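Dirnico refurbished desktop, sold without memory and cooler

I bought this computer in May from the Coltness shop, in the section for people who want to finish the machine themselves. The listing said: case, board and processor included, memory and cooler to be added by the buyer. The price was 348 with the cable and 354 with the cable and a small tube of paste, so I took the second. I wanted a plain machine for letters and for the family photographs, and I wanted to have it ready before Crăciun.

The green board, inside the case:

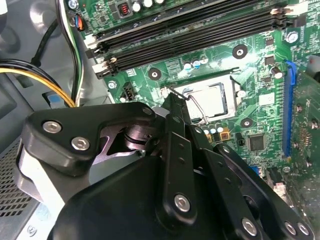
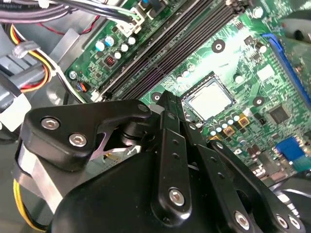
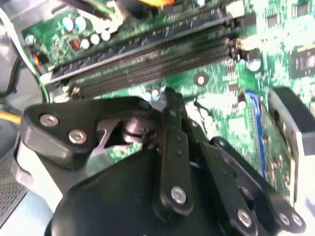

Noven writes that the same listing was less good for him: his parcel had no paper inside which says what memory the board accepts, and he waited 7 days until the shop answered. He would give one star less for this reason only, and he advises to ask before paying.

I must agree about the paper. In my parcel there was one sheet, but it was for the warranty and it did not help with the memory. I wrote to the shop also and had my answer the next morning, so perhaps they have improved.

Now the board itself. It is an older design, with a blue VGA connector, and this was good for me because my monitor is old too. The memory slots have white latches at the ends. They are stiff at first and you should press with the thumb and not with a tool. I put in 2 modules and the second one needed more force than I like to use on something made of thin plastic.

The processor came already in its socket. The lever is a thin wire and it has a strong spring, so keep hold of it when you open it and let it come up slowly. The cooler I bought separately. To fit it with the board inside the case is possible, but the cables on one side take a lot of room and I had to tie them back with string.

What I do not like: the fan of the power supply is louder than I expected in the evening, and one screw of the side panel did not match the others.

For the money I am content. Four stars.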